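3.2 Surface cleaning practice in shared workrooms

The second part of the study looked at how tabletops in shared workrooms are cleaned between bookings. Two towns were included, Odville and Puver. Together they run 29 public workrooms with tables that are booked by the hour. We left out rooms with cloth-covered tables and rooms used for food preparation, where separate rules apply. That left 20 rooms, each visited once in the morning and once after the last booking of the day.

At each visit the same person wiped a marked patch of the table with a damp cotton swab and recorded the residue on a scale from 0 to 5. White and pale tabletops were scored under the room's own lighting, with the blinds as found. A second score was taken with a hand lamp held low over the surface, as faint smudges are easily missed from straight above. Where the two scores differed, the higher one was kept. Figure 4 shows white tabletops with a light wooden edge, the type most often met in the Odville rooms. 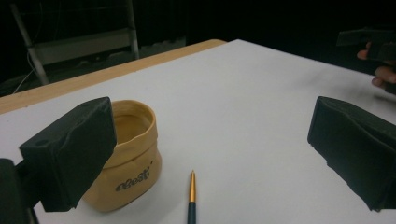
Edges were scored apart from the main surface. Wood takes up cleaning liquid at a different rate from a sealed top, and the joint between the two tends to hold dust that a flat cloth passes over. In Puver, where most tables have no separate edge, this score was left blank and the room was dropped from the edge comparison.

Cleaning logs were copied for the month of July. The logs give the time of each cleaning and the initials of the cleaner, but only the Odville logs name the product used. Two products appear, Zoubi and Wokmont, both sold as ready-mixed sprays. The logs do not say how long the spray was left before wiping. We therefore treat product as a descriptive variable only and make no claim about which one cleans better.

Residue scores were higher after the last booking than in the morning in both towns. The gap was larger in rooms where the log showed a single cleaning per day. Rooms cleaned at midday as well had evening scores close to their morning scores, although the morning scores in these rooms were also lower to begin with. Room size and the number of seats had no clear link with either score.

To learn how the logs were filled in, we sent a short form to cleaning staff and room supervisors and received 54 replies. Many said that entries were written at the end of a shift from memory. The times in the logs should be read with this in mind.
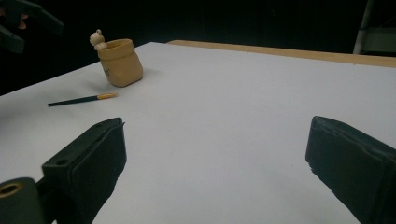 Figure 4. White tabletops with a light wooden edge.

Nadine Sabbagh, in a written comment on an early draft, objected that a log filled in from memory is still a fair record of whether a table was cleaned, even if the hour is wrong, and asked that the two uses be kept apart. We have followed this. Counts of cleanings per day are used in the analysis below, and the recorded times are not. She also noted that a wipe made by a user before leaving never reaches the log at all, so the counts are best taken as a lower limit.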